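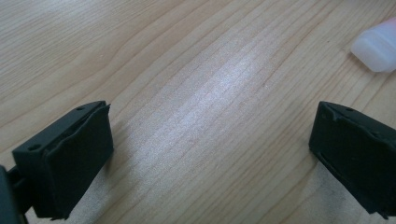 R. Tiwari

Heating season has started in Puvdale, and with it the yearly round of questions about gaps in tabletops, sticking drawers and doors that no longer latch. Most of these have the same cause. Wood takes up water vapor from the air and gives it back, and it changes size as it does so. The change along the grain is small enough to ignore. Across the grain it is large enough to open a joint.

The figure that matters is relative humidity, measured in the room where the furniture stands. A hygrometer in the hallway says little about a dining room with a radiator under the window. Cold outdoor air holds very little moisture, and when it is brought inside and warmed, its relative humidity falls sharply. A house that sits at 50 percent in September can drop below 30 by January with no change in how it is used.

A solid top shrinks across its width in these conditions and swells again in summer. If it is fastened to its base with slotted screws, buttons or figure-eight clips, it can move and no harm is done. If it is glued or screwed tight on both long sides, something has to give, and it is usually the top. Before winter, check the underside. Screws in slots should be snug, and it should be possible to turn them with light pressure on the driver. Buttons should have a visible gap between the shoulder and the apron.

Surface finish slows the exchange of moisture but does not stop it. A top finished on one face only will lose moisture faster through the bare face and may cup. Two thin coats on the underside are enough for most indoor pieces. Light sanding with 200 grit or near it between coats is adequate, and there is no need to polish a face that will never be seen.

Humidifiers help, within limits. The Drureck room unit that several readers have asked about is rated by its maker for 300 square feet with the doors closed. In an open-plan ground floor it will run all day and barely shift the reading. Place any unit at least six feet from furniture and outside walls. If condensation forms on the window glass, the setting is too high for the outdoor temperature and should be lowered, whatever the furniture would prefer.

Do not fill winter gaps. Filler set in January is squeezed in June and either breaks out or forces the next joint open. Mark the ends of the gap with low-tack tape, measure it at the same hour each month, and decide in August.

Owners of Maditz extension tables should note that the leaves are best stored flat, in the same room as the table. Leaves kept in a basement come up wider than the top in winter and will not line up on the pins. Two weeks in the room is normally enough to bring them back – longer for thick stock.

Replacement clips are listed in the parts catalog under item 1533.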